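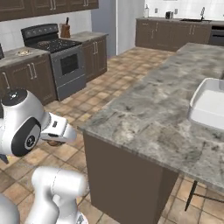 Sim kitchen, stock parallel gripper at the near end of the island. White tray is over on the right.

Parallel jaw vs. soft fingers in sim: am I fooling myself?

hgkwak
Spent most of September comparing two hands on the same arm in the kitchen scene up top. One is the stock parallel gripper you see there. The other is the Fuvmont soft-finger model, which somebody on here converted and which I am grateful for in the way you're grateful for a free couch.

Task is pick up a small object, put it in the tray on the island. 400 episodes per hand, same seeds, same controller, object and start pose shuffled.

Stock gripper: 48 failures
Fuvmont: 19 failures

So the soft one wins and I should order a real one, except I don't believe my own numbers. The soft fingers grab things at angles that would make a physical object leave the building. Anyone compared these on hardware?

Han-gyeol Kwak

trolevari_refugee
What are your contact settings? The converted Fuvmont ships with friction cranked up so high it could pick up a bowling ball with a fingertip. I'd bet lunch that's your whole gap.

hgkwak
Whatever came in the file. I am beginning to see the problem with this plan.

dunk_tank
Going to disagree with the friction crowd before it becomes a crowd. We run the real soft fingers at work and they do grab at stupid angles. It's what you pay for. The stock jaws need to come in square or they shove the thing across the counter.

trolevari_refugee
On a real counter, sure. In sim the "soft" finger is a handful of rigid pads on springs. Nothing is deforming. It's a parallel gripper wearing a costume.

dunk_tank
A costume that matches my hardware pretty well, so I'll keep wearing it.

trolevari_refugee
Matches on which objects?

dunk_tank
Boxes and cups, mostly.

trolevari_refugee
I rest my case and also my eyes.

ninepin
Different question. Where do the 48 happen? If they're mostly at the grasp, fine, argue about fingers all week. If they're at the tray then your hand isn't the issue. That tray has raised sides and the stock hand is a big square box. I lost a month to a wrist that kept clipping the rim on the way down and blamed the jaws the entire time.

hgkwak
Went back through the logs. More than half the stock failures are at the tray. It gets there holding the thing and then bonks the rim. I had these filed under "gripper bad."

ninepin
Raise your approach height by 2 cm and rerun before you buy anything.

flanell_user
Or switch controllers. Flanell lets you cap the force on the way down so a rim touch becomes a little slide and the episode survives. I moved over from Ham last year and haven't looked back.

trolevari_refugee
He's changing one thing at a time, please don't hand him a second religion.

flanell_user
It's a config file.

dunk_tank
They all start as a config file.

hgkwak
OK, reran it. Approach raised 2 cm for both hands, friction on the Fuvmont pads set to match the stock fingertips. Stock is down to 19 failures. The Fuvmont is up to, and I did check this twice, also 19.

trolevari_refugee
Lunch, please.

dunk_tank
You changed friction AND height in the same run. You can't pin that on either one.

hgkwak
Yeah. Height-only run is going now, should be done by 6 am if the machine doesn't fall over. Will post the per-object split too, I suspect the flat stuff is where they differ.

ninepin
Log the wrist force while you're at it. You'll want it later and you'll be mad.

hgkwak
Already started without it. Already mad.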